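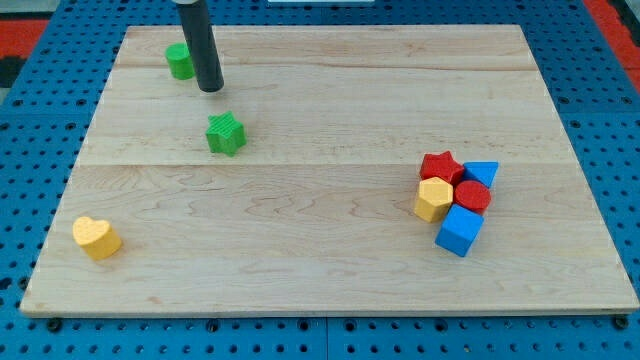
La distinction entre le stock et l'immobilisation reste, en matière de TVA comme d'impôt sur les sociétés, l'une des plus mal traitées par la doctrine courante. On la présente comme une affaire de nature du bien, alors que les textes raisonnent en termes d'affectation. Prenons une planche de bois clair, assemblée à partir de trois lames dont les joints courent sur toute la largeur. Chez le négociant qui la revend, elle est une marchandise. Chez le menuisier qui l'incorpore à un meuble, elle est une matière première. Chez l'exploitant qui s'en sert comme plan de travail pendant plusieurs exercices, elle est une immobilisation corporelle, sous réserve de la tolérance applicable aux matériels de faible valeur. L'objet est identique dans les trois cas, et le traitement comptable, puis fiscal, diffère entièrement.

La difficulté naît lorsque l'affectation change en cours de vie du bien. Une société prélève dans son stock un article qu'elle destinait à la vente et le conserve pour ses propres besoins. Sur le plan comptable, l'opération se traduit par un transfert au coût d'entrée. Sur le plan de la TVA, il faut se demander si l'on est en présence d'une livraison à soi-même imposable, et la réponse dépend du droit à déduction qu'aurait ouvert l'acquisition du même bien auprès d'un tiers. Lorsque ce droit aurait été complet, la taxation n'a pas d'objet. Lorsqu'il aurait été partiel ou nul, la taxation rétablit l'égalité entre l'entreprise qui achète et celle qui se sert elle-même.

Le principe est clair. Son application l'est beaucoup moins, faute de règle probatoire. À quelle date l'affectation a-t-elle changé ? Le droit fiscal français n'impose aucun formalisme particulier, et l'administration se contente en pratique de l'écriture comptable. Or l'écriture est passée à l'inventaire, parfois plusieurs mois après le fait. J'ai eu à connaître du dossier de la société Kornwood, qui exerçait à la fois une activité de vente taxée et une activité de formation exonérée. 41 articles étaient passés du magasin aux salles de cours. L'écriture de régularisation en regroupait la totalité sous une date unique, celle de la clôture. Le vérificateur en a déduit que les biens avaient été affectés à l'activité exonérée dès leur acquisition et a remis en cause la déduction initiale, intérêts de retard compris.

Cette position me paraît critiquable. La déduction s'apprécie au regard de l'intention de l'assujetti au moment où la taxe devient exigible, pourvu que cette intention soit étayée par des éléments objectifs. Une écriture tardive renseigne sur la diligence du comptable. Elle ne prouve rien quant à l'intention de l'acheteur. Les bons de sortie, dans ce dossier, étaient datés et signés ; ils montraient des transferts échelonnés à partir du mois de mai. Ils n'ont été examinés qu'au stade de la réclamation.

Bo-ram Yeo soutient la thèse inverse dans une note diffusée par le cabinet Ratlow. Selon elle, l'entreprise mixte supporte une obligation de traçabilité renforcée, et l'absence d'écriture contemporaine du transfert doit faire présumer l'affectation la moins favorable. L'argument a pour lui la simplicité. Il a contre lui qu'aucune disposition ne prévoit une telle présomption, et qu'une présomption défavorable au contribuable ne saurait résulter de la seule commodité du contrôle. Si le législateur souhaite l'instituer, il lui appartient de le faire, avec un seuil et une faculté de preuve contraire.

On objectera que les régularisations ultérieures corrigent de toute façon les excès. Pour les immobilisations mobilières, la période de régularisation est de 5 ans, et le changement d'usage trouve là son traitement naturel. Mais le bien qui n'a jamais été inscrit à l'actif immobilisé échappe à ce mécanisme, de sorte que l'erreur de date peut entraîner une perte définitive du droit à déduction, sans rapport avec l'utilisation réelle du bien.

Il serait raisonnable d'admettre expressément tout document interne daté comme preuve de l'affectation, y compris le mouvement enregistré par un logiciel de gestion de stock. La société Skelama procède ainsi : chaque sortie pour usage interne porte un code distinct de la sortie pour vente, et l'état récapitulatif est joint au dossier de révision. Le coût est négligeable et la piste d'audit suffisante. Quant aux entreprises entièrement taxées, elles n'ont aucune raison de s'imposer cette discipline au titre de la TVA. Elles y trouveront en revanche un intérêt pour l'amortissement, dont le point de départ est la mise en service et donc, là encore, une date qu'il faut pouvoir établir.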